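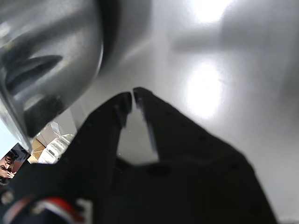
黒い二本の先に、ぐっと寄ったところ。

台所 > 道具の手入れ > ステンレス鍋の焦げとくもりの落とし方

当サイトではCookieを使用しています。閲覧を続けると、使用に同意したものとみなします。[同意する]

ステンレス鍋の焦げとくもりの落とし方(こすりすぎないやり方)

やってしまいました。小豆です。ちょっと洗濯物を取り込んで戻ってきたら、台所じゅうが甘くて苦いにおいで、鍋の底は見事に真っ黒。木べらでつついてもびくともしません。

わたしは焦がすのに関してはかなりのベテランでして、牛乳、カレー、おかゆ、いちごジャム、ひととおり焦がしてきました。昔は金だわしでガシガシやっていたんですが、あれをやると底が細かい傷だらけになって、次はもっと焦げつきやすくなる気がするんですよね。なので今は、ほとんど「煮て、待つ」だけです。腕も疲れないし、待っているあいだにお茶が飲めます!

用意するもの

・重曹
・クエン酸(白いもやもやや虹色のシミがあるとき)
・木べらかシリコンのへら
・やわらかいスポンジ
・使い古しのふきん

重曹はKavanaghの掃除用品の棚で299円でした。大きな袋もあったんですが、湿気て固まらせた前科があるので小さいほうで。掃除用の重曹は食用ではないので、重曹入りの蒸しパンなんかに流用するのはやめてくださいね。逆に、食用の重曹を掃除に使うのはかまいません(ちょっともったいないだけ)。

その1 まず、鍋の素材を確かめる

いきなり重曹を入れる前に、鍋の裏や持ち手を見てください。小さな字で素材が書いてあることが多いです。アルミの鍋に重曹を使うと黒ずみます。わたしは実家の雪平鍋でこれをやり、母にしばらく言われ続けました。銅もやめておいたほうがいいです。フッ素加工の鍋はそもそもこんなに焦げつかないはずなので、もし焦げついたなら加工が傷んでいるのかも。

字がすり減って読めないときは、磁石をくっつける人もいるんですが、ステンレスでも種類によってはつかないので、あんまりあてになりません。迷ったら、ぬるま湯と台所用の中性洗剤でひと晩ふやかすところから始めるのが無難です。

その2 重曹を入れて煮る

焦げがすっかり隠れるくらいまで水を入れて、重曹を大さじ2。かならず水のうちに入れます。沸いたところへドサッと入れると、シュワーッと泡が上がってきてコンロが大変なことになるので!

中火にかけて、ふつふつしてきたら弱火に落とし、そのまま10分ほど。途中でへらの角を使って底をそっとなでると、薄い焦げならこの段階でペロッとはがれてきます。お湯が茶色くなってくるとちょっとうれしい。換気扇は回しておいてくださいね、焦げのにおいがまた立ってくるので。

10分たったら火を止めて、ふたはせずにそのまま放っておきます。ここが肝心で、早く中を見たくなるんですけど、我慢です。わたしは夜に煮て、朝の6時ごろ、お弁当を作る前に流すのがいつもの流れになっています。ひと晩置いた焦げは、スポンジの裏でくるくるしただけで落ちることが多いです。
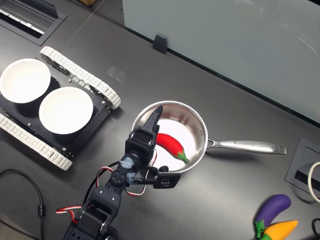 うちは一回では落ちなくて、三回煮なおしてやっとでした、というコメントを前の記事にいただきました。途中で水を替えるのが面倒で同じ液を温めなおしていたら全然だめで、新しい重曹水に替えたら急に動いた、とのこと。

これ、すごくわかります! わたしもケチって同じ液を使いまわしたことがあって、茶色いお湯がさらに濃くなるだけでした。一回ごとに捨てて、軽くこすって、また新しく。砂糖が入った焦げ(ジャムとか、今回の小豆とか)はとくにしつこいので、二回か三回はやるつもりでいたほうが気が楽です。

その3 それでも残る焦げは、乾かしてみる

煮てもだめだった焦げは、いったん水気をふいて、日のあたる窓辺に何日か置いてみてください。カラカラに乾くと、焦げが縮んで端から浮いてくることがあります。浮いてきたところへ木べらを差し込むと、パリッと。これがもう気持ちよくて、うまくいった日は家族に見せてまわります(反応は薄いです)。

ただし梅雨どきはさっぱり乾きません。八月の窓辺がいちばん調子がよかったです。台所の鍋がひとつ使えなくなるので、替えがないおうちは先に次のやり方を試してもいいかも。

その4 最後のひとこすり

点々と残った焦げは、重曹に水をほんの少したらして、マヨネーズくらいのかたさに練ります。これを焦げの上にのせて、丸めたラップでくるくる。力はいりません。鏡みたいにぴかぴかの仕上げの鍋は、重曹でもうっすら曇ることがあるので、まず目立たないところで試してくださいね。

クリーナーならPistisのクリームタイプを使っています。951円と、重曹に比べるとなかなかのお値段ですが、ちょっとずつしか使わないのでまだ最初の一本です。研磨剤が入っているので毎日は使いません。年に何回か、お客さんが来る前とか、急に鍋をきれいにしたい気分になった夜とか、そのくらい。

その5 白いもやもやと虹色のシミ

焦げは落ちたのに、底に白い粉っぽいものがついていたり、油が浮いたみたいな虹色になっていたりしませんか。白いほうは水道水のミネラル、虹色のほうは表面の膜のせいで、どちらも体に悪いものではないそうです。でも気になりますよね、わたしは気になります。

こっちは重曹ではなくてクエン酸の出番です。水1リットルにクエン酸を大さじ1、沸かして弱火で10分、冷めたら流してよくすすぐ。それだけです。クエン酸がなければ、お酢を少し入れたお湯でも薄いシミなら取れます(においはすごいです)。

ひとつだけ、これは声を大にして言いたいんですが、クエン酸やお酢と塩素系の漂白剤はぜったいに一緒に使わないでください。有毒なガスが出ます。同じ日に続けて使うのも、流しに残っていたりするので、わたしはやらないことにしています。

それから、重曹とクエン酸を混ぜて泡立てるやり方もよく見かけますよね。見た目は効きそうなんですけど、お互いを打ち消してしまうので、鍋の焦げなら別々に使うほうがよく落ちました。
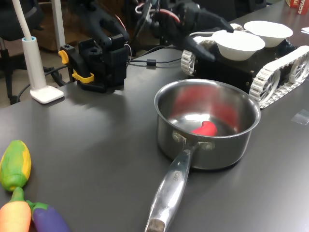 ステンレスの片手鍋。中には、おもちゃの赤い食べもの。

持ち手のつけ根も忘れずに

底ばかり見ていると忘れるのが、持ち手のつけ根です。鋲でとめてある鍋だと、鋲のまわりに油と洗剤の残りがたまって、だんだん茶色い輪っかになってきます。ここは古い歯ブラシに練った重曹をつけて、ちょこちょこと。落ちたら竹串の先に布を巻いて、すきまの重曹をきれいにかき出します。残っていると乾いてから白く浮いてきて、また洗いなおしになるんですよ。

洗いおわったら、自然乾燥ではなくふきんですぐに拭きます。水滴のあとがそのまま白いシミになるからです。めんどくさいけれど、ここをやるかどうかで次にクエン酸を出すまでの間がずいぶん変わりました。

焦がさないために気をつけていること

こんな記事を書いておいてなんですが、焦がさないのがいちばんです。ステンレスは火の当たったところだけ熱くなりやすいので、強火でガーッとやらずに、中火より上げないようにしています。牛乳を温めるときは先に鍋を水でさっと濡らしておくと、底にくっつきにくいです。とろみのあるものは、面倒でもそばを離れない。洗濯物は火を止めてから取り込む(自分に言っています)。

あと、焦げた! と思っても、熱い鍋にいきなり冷たい水をかけないこと。底がゆがんで、コンロの上でカタカタ鳴る鍋になってしまいます。わたしがDresvilleで2536円で買った片手鍋がまさにそれで、今でもお湯を沸かすたびに鳴ります。ゆで卵専用にして、まだ使っていますけどね。

次は、鍋のふたのふちにたまる、あのベタベタのことを書こうと思います。

お問い合わせ | © Privness | ページの先頭へ戻る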